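Against the Top Sheet

38 shares
16 comments

Every July I take the mattress topper off my bed, stuff it in a closet where it fights back, and sleep on a woven mat until the heat breaks. My sister thinks I am doing penance. She owns a bed with seven layers, and getting into it is like mailing yourself.

I'd like to make a case for the mat, and for the plain platform under it, and against the industry that has convinced grown adults they need a machine-washable duvet protector for the duvet that protects them from the duvet cover.

A mat asks very little. You wipe it down. You shake the crumbs off, if you are the sort of person who eats crackers in bed, and I am told there are others. Making the bed takes no time because there is nothing to make. I have a green one with a tan border, and when it lies flat the room looks as though somebody responsible lives there.

Then the laundry comes in and gets put down on it.
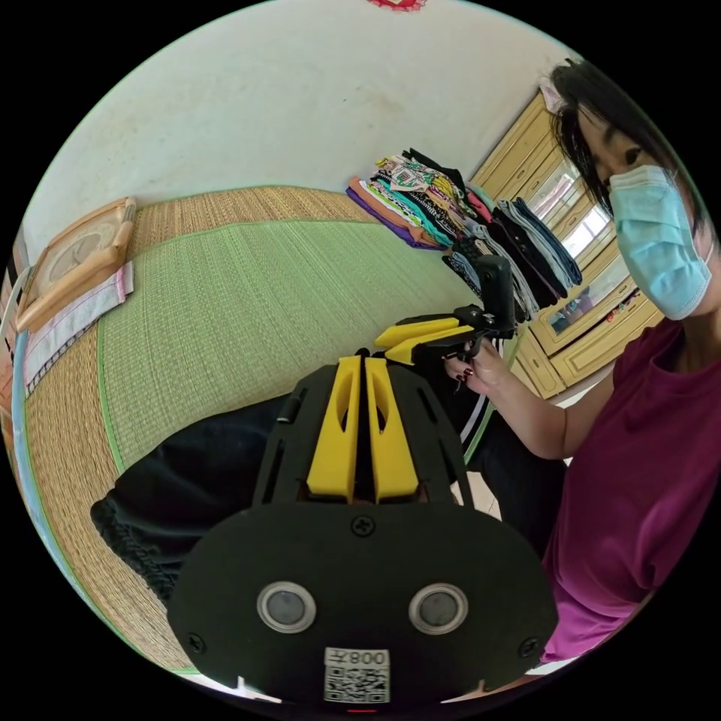 Casimiro Barrios wrote in to say that a mat is fine until two in the morning, when your hip finds out what the platform is made of, and that he gave his up after 3 nights and slept for a week on the couch to recover. He adds that the straw kind left a print on his cheek that lasted through a staff meeting.

I take the point about the hip. The first nights are bad. By the fourth you have either adjusted or lost the feeling on that side, and the result is the same.

My real trouble is with the clothes. A soft bed swallows a pair of black pants. They sink in among the pillows and you can forget them until winter. On a mat every sock is on display. I have moved the same stack from the mat to the chair at bedtime and back to the mat at breakfast for most of a month, and I have come to think of this as folding.

Ishbel Galbraith, in the comments, recommends a dresser. I have a dresser. It is full of sheets.

4 people found this helpful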